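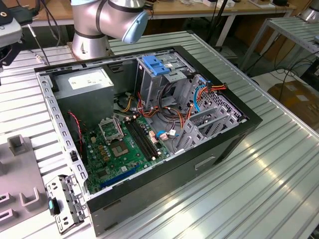

Section 4. Cleaning and dust control

Revised 6/9/22

Read this section through once before you pick up a screwdriver. It covers the Allach desktop with the standard filter kit. If you bought yours secondhand, check that the kit is fitted, because plenty of sellers keep the filters and say nothing.

4.1 Do you need to clean it at all?

Maybe not. There is a lot of advice going around that says a computer must be opened and blown out every month. We have never seen good evidence for that. Every time you open the case you have a chance to pull a cable loose or drop a screw into the power supply, and a thin gray film on the fan blades does no harm that we could measure.

Clean the computer if one of these is true:

— The fans are louder than they used to be doing the same work.
— The front filter looks like felt.
— The computer shuts itself off under load.
— You have pets, a wood stove or a carpeted room, and the case sits on the floor.

If none of them is true, close this manual and go do something else.

4.2 What to have on hand

A Phillips screwdriver, size 2
A soft paintbrush that has never been used for paint
A hand blower or a can of compressed air
A dry cotton cloth
A small dish for the screws

You will see "computer cleaning kits" for sale with a dozen brushes and a bottle of something blue. The Zilum kit we tried had one brush worth keeping. Cleaning sprays of any kind stay out of the case, whatever the label promises.

Household vacuum cleaners are a matter of argument. The usual warning is about static. Our own complaint is simpler: the nozzle is hard plastic, and it knocks things. Use one on the outside filters if you like.

4.3 Before you open the case

1. Shut the computer down from the menu. Sleep mode is not off.

2. Switch off the power supply at the back, then unplug the power cord.

3. Unplug everything else. Take a picture of the back with your phone first, even if you are sure you will remember.

4. Hold the power button in for a few seconds.

5. Move the case to a table with good light and lay it on its side with the removable panel facing up.

6. Touch bare metal on the chassis before you touch any part inside, and again each time you walk away and come back.

CAUTION: Do not open the power supply. It holds a charge after it is unplugged, and there is nothing in it for you to fix. Dust inside it can be blown out through the grille.

4.4 Cleaning the inside

1. Take out the panel screws and put them in the dish. Slide the panel toward the back, then lift.

2. Hold each fan still with a fingertip before you blow air at it. A fan spun hard by compressed air can wear its bearing.

3. Use short bursts, with the can upright. A tilted can spits liquid.

4. Loosen caked dust on the heat sink with the brush, working along the fins. Leave the heat sink where it is.

5. Work from the top of the case to the bottom so you aren't cleaning the same spot twice.

6. Check that every cable you brushed against is still fully seated.

NOTE: You may read that thermal paste has to be replaced at every cleaning. It doesn't. Replace it if you have removed the heat sink, or if temperatures stay high once the dust is gone. The people who say otherwise often sell paste.

CAUTION: If the processor has been taken out for any reason, keep air, brushes and fingers away from the socket. The contacts bend easily, and straightening them is a job for a repair shop with patience and a magnifier.

4.5 Filters

The front filter pulls straight off. Rinse it under lukewarm water, shake it and let it dry for a full day. A hair dryer will warp the frame. The rear filter is foam and tears when wet, so brush it dry.

Gostier sells a replacement set described as "lasting 51 months." We can't tell where that number came from and wouldn't plan around it. Replace a filter when it has a hole in it.

4.6 Putting it back together

1. Count nothing, just look in the dish. If a screw is left over, find its hole before you go on. If one is missing, find the screw.

2. Refit the panel and stand the case upright.

3. Reconnect the cables and start the computer. Listen for 30 seconds. A ticking sound is most likely a cable touching a fan — shut down and move it.

4.7 If it is no better afterward

Dust gets blamed for a great many things it didn't do. If the computer is clean and still runs hot, go to Section 6 and check the fan settings. If it is clean and still slow, it was never the dust.

Corrections to this section go to Touran Kazemi, who would like to hear what you saw and which step you were on.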